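The Wavberg shop went live at 5 in the morning, and I was so happy I danced around the kitchen in my socks!

We had built 19 versions of the home page for them. Nineteen! The lamps were gorgeous, all brass and smoked glass, and every layout we tried made them look like something from a hardware aisle. Then my partner at Sineo put one lamp on a plain black page, with the price in tiny type, and we both just yelled.

I kept refreshing the orders screen. Zero. Zero. I made toast. Zero. Then a little bell rang and there it was, one reading lamp, shipping to Grikico, a town I had to look up (it has a harbor and a ferry, and I want to go).

By lunch we had 10 orders, and I had read every address out loud like poetry. The client called, laughing so hard she could barely talk, and asked if we could do her sister's toy store next.

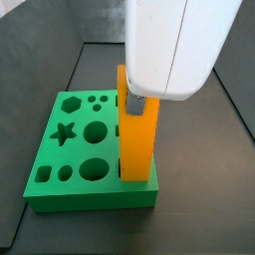 I said yes before she had finished the question.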